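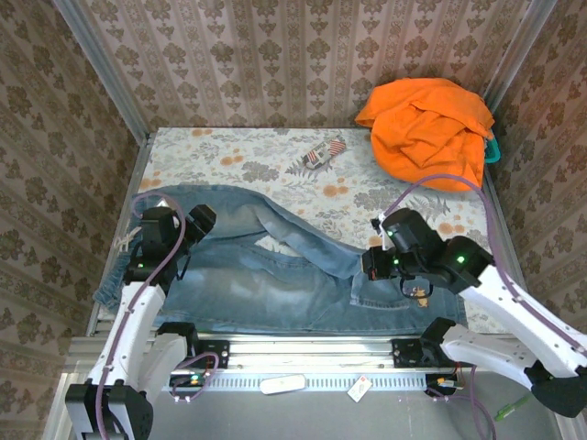
Two robot arms working on a pair of blue jeans.

How a Two-Arm Robot Learns to Handle Clothes
Retetti Young Readers: Machines Explained
Aug 18, 2023

A shirt on a hanger has one shape. A shirt on the floor can have thousands of shapes. It can be inside out, rolled up, or have one sleeve stuck inside the other. People sort this out without thinking much about it. For a robot it is one of the hardest jobs in the house.

The Rimari is a kit for schools, clubs and small labs that want to teach robots to handle soft things. The parts come in two boxes. When they are put together they make a pair of robot arms at the front of a table. This page explains what the arms do, how they are taught, and what you get in the kit.

What is a robot arm?

A robot arm is a chain of stiff parts joined by parts that turn. The stiff parts are called links. The parts that turn are called joints. Your own arm is built in a similar way. Your forearm is a link and your elbow is a joint.

Inside each joint of a Rimari arm there is an electric motor. Next to the motor is a sensor that measures how far the joint has turned. A small computer reads all of the sensors and works out where the end of the arm is. It does this 800 times every second.

In the photo, the links are white and the joint housings are black. Housing is the engineer's word for the case around a part.

What is a gripper?

The gripper is the robot's hand. It is much simpler than yours. It has fingers that close together and open again, and that is all it can do. It cannot tickle, point or snap.

The green lights on the grippers are status lights. On the Rimari, green means that the gripper has power and is talking to the computer. Red means that it has stopped and needs a person to check it.

The purple cables carry power and messages. They hang in wide loops. A cable pulled tight could stop a joint from turning or come out of its plug, so when you build the kit you leave enough slack for the arm to reach as far as it can go. The manual has a page on measuring this.

Why two arms?

Try folding a towel with one hand behind your back. You can do it, but it takes longer and the corners do not line up well. One hand is good at pulling. Two hands can pull in different directions at the same time, and that is how cloth gets flat.

The arms have to share the space over the table. Each arm has its own computer, and a third computer keeps track of both. If the arms get too close to each other, the third computer slows them down. If they get closer still, it stops them.

Why are jeans hard?

Denim is thick and fairly stiff. When you lift one part of a pair of jeans, other parts come up with it. In the photo one leg arcs up toward the back of the table, and the rest is spread over the front half. To fold the jeans, a robot would first have to work out which part is which.

Jeans also have seams and pockets. A seam is a line where two pieces of cloth are sewn together. It is thicker than the cloth around it, so a gripper has to open wider to take hold of it. A pocket is a different sort of problem. A finger can slide into one by mistake.

Small things count too. There is a tiny yellow and brown charm lying on the denim, close to a pocket. A robot has to learn whether something like that is part of the clothes or a separate object.

How does it learn?

Nobody types in a list of moves for every shape a pair of jeans can make. The list would never end. The Rimari learns from examples.

An example is one recording of the job being done. A person guides the arms with a pair of handles, and the computer saves two things: what the cameras see, and how every joint moves. Then the clothes are mixed up and the person does the job again.

After enough examples, a computer program looks for patterns in them. It learns that when the cloth looks one way, the arms usually move in a certain way. This program is called a policy. The kit comes with a starter policy made from 3000 examples of shirts, towels and pants.

The starter policy is not perfect. It is better with towels than with pants. You can add your own examples to make it better at the clothes you have.

Why so many patterns?

Look at the walls and the table in the photo. The wallpaper has brown patterns running up it in rows, and the tablecloth has orange flowers and gray leaves. A robot trained only on a plain white table can get confused when it is moved to another room. It may treat a printed flower as an object and try to pick it up.

For this reason the Rimari guide tells you to change the background often. The Lockyer cover set, sold separately, has five tablecloths and matching wall sheets. Wrapping paper and old curtains can be used as well.

What is in the kit?

Two arms with grippers
Two handles for guiding the arms
Three cameras with stands
Metal rails and corner posts for the workspace
Brackets and cables
One stop button
A printed manual, 1048 steps long, with a drawing for each step

The computers are already fitted inside the bases. The table, cloths and clothes are not included.

Is it safe?

The arms are made to move slowly and to stop when they bump into something. You still need rules.

An adult must be in the room when the power is on.
Keep hands, hair and sleeves out of the workspace while the arms are moving.
Keep the stop button where you can reach it.
Turn off the power before you touch a cable.

Words to know

Link: a stiff part of a robot arm.
Joint: a part that turns.
Gripper: the part that holds things.
Sensor: a part that measures something.
Policy: the program that picks the next move.

The kit can be ordered through Merkar school supply. The next set of kits ships in November. Schools can ask for a loan kit before they buy.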